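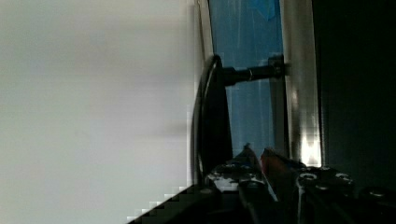 Page last changed: October 2, 2024

Care of Cabinet and Panel Doors with Bar Handles
Pastgate Shared Workshop – Guidance for Members

Panel doors in metal frames collect marks faster than any other surface in the workshop. Most of these marks run up and down the panel beside the handle, where hands and sleeves brush past. Members are asked to clean the doors at the end of each booking and to report any handle that moves.

Cleaning the panel

Dust the panel with a dry cloth before applying any liquid. Grit left on a colored panel will scratch it. Mix a few drops of dish soap into a bowl of warm water, wring the cloth well and wipe from top to bottom in straight strokes. Streaks that remain after drying usually mean too much soap was used. Wipe again with plain water and dry with a second cloth.

Scouring pads, steel wool and solvent wipes may not be used on the panels.

Cleaning the frame

Brushed aluminum should be wiped along the grain. Do not use oven cleaner or bleach on it. Where the frame meets the panel, a soft toothbrush will lift dirt that a cloth leaves behind – use it nearly dry, and keep water out of the joint.

The handle

Glossy black handles show fingerprints readily. Clean the full length of the bar, the side facing the panel and the posts that hold it away from the door. A folded strip of cloth passed behind the bar and drawn up and down reaches the back.

Check the mounting points in April and whenever a handle feels loose. Hold the bar at the middle and press gently in each direction. If a bracket shifts, tighten its screws by hand, a little at each end in turn. Power drivers are not permitted for this task, as they strip the threads in thin frames.

Do not hang aprons, bags or extension cords from a handle.

Supplies and repairs

Cloths and soap are kept in drawer 16. Used cloths go in the bin beside the sink. Requests for replacement screws or brackets should be addressed to Carla Khalaf at the front desk, with the door number written on the slip.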